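Consumer Fraud and Online Payments | Research Articles

5 June 2022
Zofia Wróbel and Abla Bataineh

4. How resale victims report and what happens next

4.1 Delay between loss and report

The section before this one dealt with how stolen logins reach the people who use them. We turn now to the account holders, and to the time that passes between the first unauthorized payment and the first report. We worked from 800 case files supplied by Pelitby, a payment dispute service, after names and account numbers had been removed. Each file holds the customer's own statement, the transaction log and the notes of the staff member who handled the claim.

Most customers did not report the first payment. It was usually small, and in their statements they often say that they took it for a subscription or for something bought by another member of the household. The report came after a second or third payment, when the amounts were larger or when the balance ran out. Szulc and Krajewska found the same pattern in an earlier study of gift card fraud, although their sample was limited to customers who had already gone to the police.

We coded each statement for the reason given for the delay. Two coders worked separately and then met to settle the cases on which they disagreed. Where a statement gave more than one reason, we kept the one named first. Statements with no reason were coded as blank and left out of the comparison in 4.2. 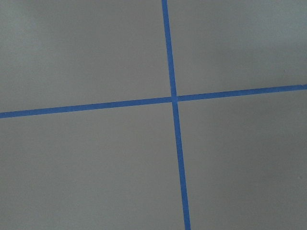

The coding scheme has 12 categories. Several of them turned out to be hard to keep apart in practice – "did not notice" and "noticed but was not sure" in particular – and we merged these two before the final pass. A customer who opened the notification email and closed it again has in some sense noticed the payment, but few statements are clear enough to tell us whether the email was read.

Age made less difference than we expected. Older customers were somewhat slower to report the first payment but quicker to phone once they had decided that something was wrong. Younger customers tended to start with the chat function in the app, and in many files the chat was closed without a claim being opened. The handler's notes rarely say why. Malinowski, who reviewed the notes for us, suggests that some of the closed chats were sent on to the general help desk, whose records we did not have.

4.2 Refunds and repeat claims

A customer who lost less than $2,000 was normally refunded without further questions, provided that the claim was complete. Above that amount the file went to a second handler, and the customer was asked for a signed statement. This step added time and led a number of customers to drop the claim. We cannot say how many of the dropped claims were genuine. Handlers had flagged only a few as doubtful.
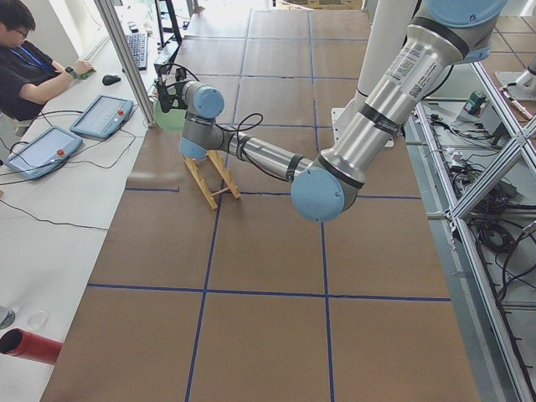 Figure 2. Work table with blue tape grid.

Repeat claims were a separate problem. In these files the same customer came back with a new loss after the first claim had been paid. The usual cause was a password that had not been changed on a linked email account, so that whoever held the old login could ask for a reset and start again. Pelitby's closing letter told customers to change the payment password and did not mention email until the wording was revised in October. Our files from after the revision are too few for a fair comparison, and we have not attempted one.

We also looked at whether customers were told how their login had been taken. In nearly all cases they were not, and the handler would not have known. Many statements ask this question directly, some of them more than once, and several customers wrote that it mattered more to them than the money. The standard reply says that the service cannot comment on the source of a compromise. Sentencing papers, where there is a conviction, sometimes name the source, but they reach the victim long after the claim has been closed, if they reach the victim at all.

The effect of these gaps on restitution orders is taken up in section 5.

Contact the editors | Copyright 2022 the authors | Back to top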